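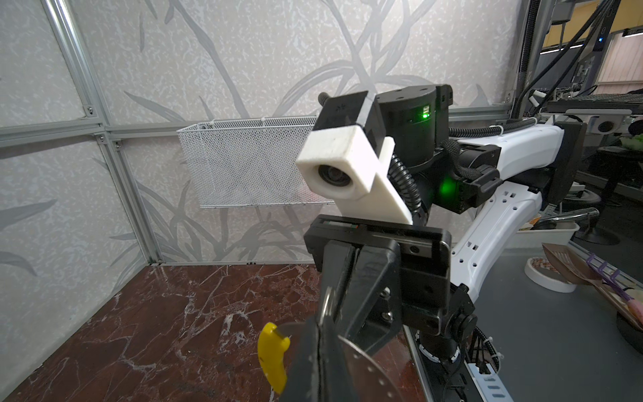

Disco escuro e fino entre os dedos da garra, com uma pega amarela ao lado.

Pedido: progresso de leitura preso nos 99% e recensão que não publica
Produto: Brostura (diário de leitura), versão web e aplicação
Estado: resolvido, com uma tarefa em aberto
Prioridade: normal

Descrição inicial
Acabei de ler o romance que venceu o prémio Avatcombe, na edição eletrónica da Bastos, e o Brostura continua a dizer que vou nos 99%. O livro fica na estante "A ler" e não passa para "Lidos". Como não passa, o botão para publicar a recensão está cinzento. Já escrevi o texto e está guardado como rascunho. O clube de leitura discute este livro ainda em fevereiro e queria ter a recensão visível antes disso.

O leitor que uso é o Skevby, com sincronização automática. Noutros livros nunca tive este problema, incluindo dois da mesma editora.

O que já tentei:
- fechar e abrir a aplicação;
- sair da conta e voltar a entrar;
- mudar o livro de estante à mão (volta para "A ler" passados uns minutos);
- abrir a última página no Skevby e esperar pela sincronização.

Registo, 10h20
Pedido recebido. Confirmámos na conta que a última posição enviada pelo Skevby é 2647 e que o ficheiro da Bastos tem mais texto depois desse ponto: agradecimentos, nota do tradutor e o primeiro capítulo de outro romance do mesmo autor. O Brostura calcula a percentagem sobre o ficheiro completo. O romance acaba na posição 2647, mas o ficheiro não.

Pedimos que abrisse o índice no Skevby, fosse à última entrada e avançasse até não haver mais páginas.

Registo, 11h05
Resposta do utilizador: avançou até ao fim do capítulo de oferta. O Skevby passou a mostrar o livro como terminado. O Brostura não mudou, mesmo depois de quase 10 minutos com a aplicação aberta.

Registo, 11h40
Reproduzimos o problema numa conta de teste com o mesmo ficheiro. O Skevby só envia a posição se esta pertencer ao corpo principal da obra. O capítulo de oferta está marcado no ficheiro como material promocional, por isso a leitura dessa parte não chega ao Brostura. A nossa contagem inclui o material promocional e a do Skevby exclui-o. Nos outros dois livros da Bastos que constam da estante não há capítulo de oferta, o que explica não ter havido erro.

A mudança manual de estante também é desfeita por esta via. A sincronização seguinte traz uma posição abaixo do fim e o livro regressa a "A ler".

Solução provisória enviada:
1. No Brostura, abrir a ficha do livro e entrar em "Edição".
2. Desligar "Seguir posição do leitor" só para este título.
3. Marcar como lido e indicar a data de fim.
4. Abrir o rascunho da recensão e publicar.

Os sublinhados e as notas não se perdem ao desligar a opção. Ficam guardados na ficha e continuam visíveis no separador "Passagens".

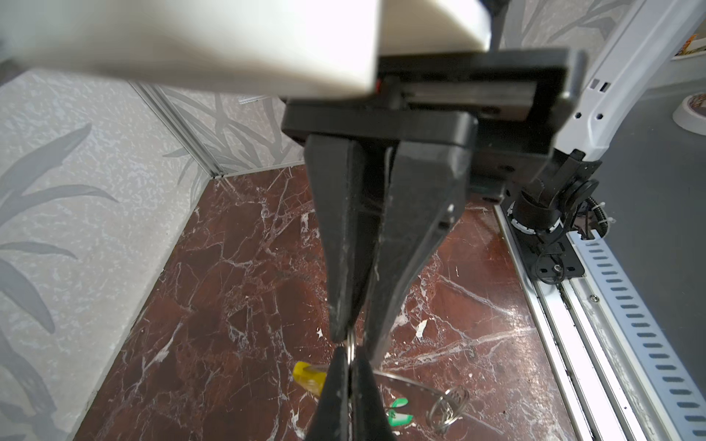

Deolinda Pinheiro escreveu que tem o mesmo erro com outro romance da lista de finalistas do Avatcombe, também lido no Skevby, e que no caso dela os passos funcionaram à segunda. Da primeira vez marcou o livro como lido antes de desligar a opção e ele voltou para "A ler". Perguntou ainda se a data de fim conta para o resumo anual, porque terminou o livro no mês anterior e a ficha propunha o dia em que ela fez a alteração.

Registo, 14h15
A ordem dos passos é importante: primeiro desligar a opção, depois marcar como lido. Quanto à data, conta a que estiver na ficha. Pode ser corrigida a qualquer momento e o resumo é recalculado durante a noite.

Registo, 15h30
O utilizador que abriu o pedido confirma que o livro está em "Lidos" e que a recensão foi publicada. Refere que as quebras de parágrafo do rascunho desapareceram e que teve de as repor. É um erro conhecido em textos colados de um processador de texto. Não está ligado a este pedido e foi registado à parte.

Tarefa em aberto
Alterar o cálculo da percentagem para excluir material promocional, quando o ficheiro o identifica como tal. A correção está prevista para a versão 3 da aplicação. Até lá, manter a opção desligada nos títulos afetados. Quem voltar a ligá-la verá o livro regressar a "A ler" na sincronização seguinte, mas a recensão publicada mantém-se.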